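**Ticket 3868: right arm stops during two-arm lamp task**
Opened: August 13, 2018
Build: Ponar table, shared workshop
Software: Cevirum 5
Status: open, waiting for a part

**Problem**

The right arm stops in the middle of a movement and does not answer for 11 seconds. After this it comes back alone, but its position is wrong and the left arm keeps its grip. I have to press stop by hand. The left arm never had this problem.

**What I tried**

- Restarted the control program. No change.
- Changed the network cable between the switch and the computer. No change.
- Ran the right arm alone, without load, for 100 cycles. No stop at all.
- Ran both arms with the lamp. Stopped on the first evening, always when the right wrist was turning.
- Put the speed down to half. The stops come less often, but they still come.

**What I think now**

I suspect the cable to the right wrist. It makes a big loop over the table, and I think it pulls on the plug when the wrist turns far. The Grirholm manual says to leave slack at the last joint, but it does not say how much. I left more than on the left arm, and maybe this was a mistake.

**Position for the cable test**

1. Left gripper closed on the neck of the red lamp, right gripper against the side of the shade.
2. Green light on the right wrist must be on before the start.

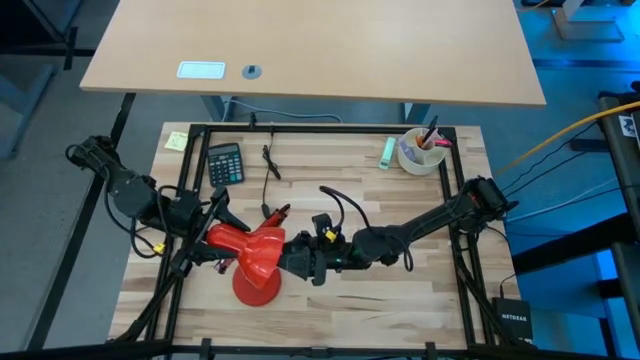 3. Turn the right wrist slowly by program, first one way, then back, and watch the log.
4. If it stops, write down the angle and repeat with the cable tied closer to the arm.

I ordered a new wrist cable from Navarrete. Please do not close the ticket before I have tested it.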